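Rumier Slotted Storage Basket, Medium, Dark Gray: a Long Look at a Plain Thing

I should say up front that I'm a basket person. I have wicker ones that shed, wire ones that mark up the shelf, and a fabric one with a lovely pattern that folds in on itself like a tired old hat the minute you take anything out of it. So when I tell you that I've spent most of the winter thinking about a dark gray plastic basket, please understand that it had some competition in this house!

I bought mine in January at the Sandgate home store, where they had a tall stack of them by the door. It was $11 for one or $20 for a pair, and naturally I talked myself into the pair. One went straight under the bathroom sink and has been quietly doing its job ever since. The other one became the pantry basket, and that's the one I want to talk about, as it gets hauled out, dumped, picked through and filled up again far more often than any basket should have to put up with.

What I put in it

Our pantry shelf is deep and a little too high for me, and the things that cause trouble on it are the soft ones. Cans behave. Boxes mostly behave. Pouches and bags slither. We buy a good many dried things and snacks in those crinkly bags, and before the basket they would slide behind the flour and stay there until spring. I also keep a pack of flushable wipes in with the food, and a box of tissues on the same shelf, and I know there are people who would never, but it's the shelf by the back hall and that's where we all go looking for them.
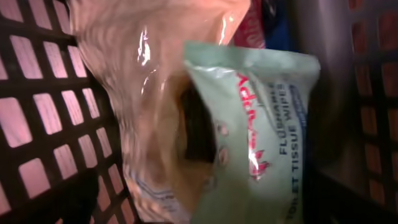

With bags, the weave or the grid of a basket matters more than you'd think. My old wire one (a Clurkov, and I did love it for towels) had gaps so wide that the corner of a pouch would poke through and catch, and then you'd pull and the whole row would come along with it. The openings on the Rumier are small rectangles with softened corners, and the bars between them are good and thick. So far I haven't had a single bag snag on the inside. You still get enough light through the sides to have some idea of what's in there, though on a high shelf you're really only seeing color, so I wouldn't buy it for that.

The bottom is solid, and I've come to think this is the best part of it. Dried mushrooms are the messiest thing I keep. There's always a bit of mushroom dust and a few broken pieces once a pouch has been opened, and with the wire basket all of that went straight down onto the shelf. Now it stays on the floor of the basket, and I tip it out over the trash and give it a wipe with a damp cloth. A kraft pouch with a little window, the kind our mushrooms come in, will lie flat in there or lean against the side, and either way I can find it before the soup is on. 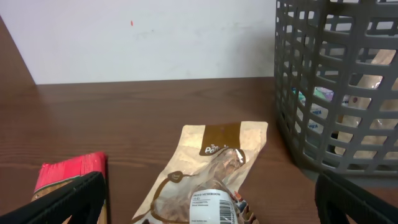
Size and shape

The tag says 15 inches long, and my tape measure agrees if you go from outside rim to outside rim. You lose a little on the inside to that rim and to the rounded corners. For pouches and bags this makes no difference at all. For square boxes it does, a bit. A tissue box won't tuck right up into the corner, and if you're hoping to line boxes up in neat rows like books, you'll be left with odd little gaps that will bother you if you're the sort of person who is bothered by gaps. (I am. I've put tea bags in mine.)

The rim is thick and rolled over, and it is kind to your hands. I can pull the full basket forward off the shelf with my fingertips, get a proper hold of it, and bring it down to the table without anything digging in. There are two small clips near the middle of the rim on the one side, and I can't tell you I've found much use for them. I thought I might hang a label there and never got around to it. 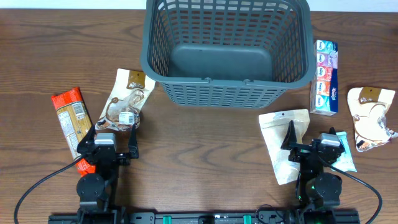

Every few weeks I take everything out and spread it over the table, and I'd recommend the habit to anyone, whatever basket you have. I'm always sure we're low on something and then there are two of it lying on the table. Last time it was the cream-colored pouches. I had bought the second one because the first had gone under a bag of something else, and I can't blame the basket for that, only my own eyes and the grocery list.

Putting things back is where I've learned how this basket likes to be packed. Small boxes go in first, at one end, flat on the bottom where they can't tip. Then the floppy bags in the middle, and whatever is long or stiff goes in last, along the side. If you start with the floppy ones, they spread themselves out over the whole floor and you think the basket is full when it isn't anywhere near.
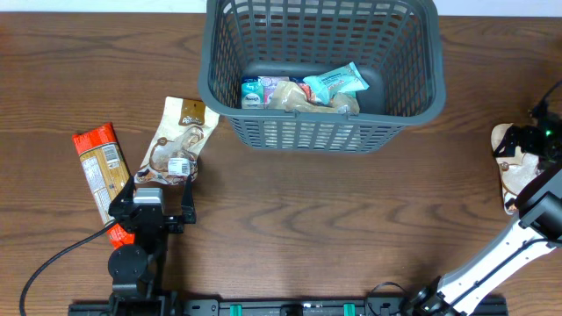
A long snack bag will sometimes stand up past the rim, and I've stopped fighting it. I lean it toward a corner and let it be.

What I'd change

I do wish it had real handles. The rim is fine for lifting, as I said, but when I have it on one hip with a mug in the other hand, I'd give a lot for a proper grip. I'd also like to see it in a lighter color. Dark gray hides the scuffs very nicely, but it makes the bottom of a deep shelf look like the bottom of a well, and I've missed a small packet down there more than once when the light was poor. It did have a plastic smell for the first few days, too. I washed both of mine in warm soapy water and set them out on the porch, and that took care of it.

Would I buy it again? I already have, in a way. My sister saw mine and asked for one, so I went back to Sandgate and came home with another pair, and she's only getting one of them. If you want something pretty for an open shelf, look at the woven ones by Crăciun a few steps down the same aisle, though do run your hand along the inside first and see what it catches on.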